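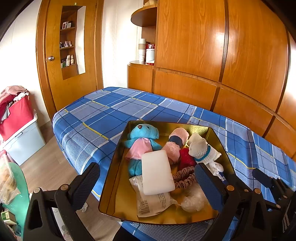
Gold tray, blue plaid, pads open. Second gripper of the night.

So the new pads came in from Castham and I've been swapping between them and the old Wumano set since May. Quick notes before I forget, will clean up later (I won't).

Setup is the hand-held one, black linkage jaws, camera looking down past the pads. Everything goes in the tray and I pick it out again. The teal plush in the pink dress is my favorite test — squishy, hard to get wrong. Clear plastic bags are the worst. Old pads just slide across them. New ones grab a wrinkle and hang on, mostly.

The white block with the rounded corners is the one I care about. Needs both jaws square to it or it spins. Ximena Palma told me to come in lower and squeeze slower, and yeah, better. Scrunchie is fine either way, just go for the loop.

Weight: the new jaw set is 469 grams on my kitchen scale. Old one was 600. My wrist can tell by the end of a evening.

Don't love: the ridges fill up with lint, esp. from anything fluffy. Wiped them twice tonight. Also the trigger spring is stiffer then before and I keep over-closing on soft stuff.

Sohail Swati wants me to try the Dastance pads next, says they're softer. Maybe. Need to find the small hex key first — if anybody has a spare set of the pivot screws, email me.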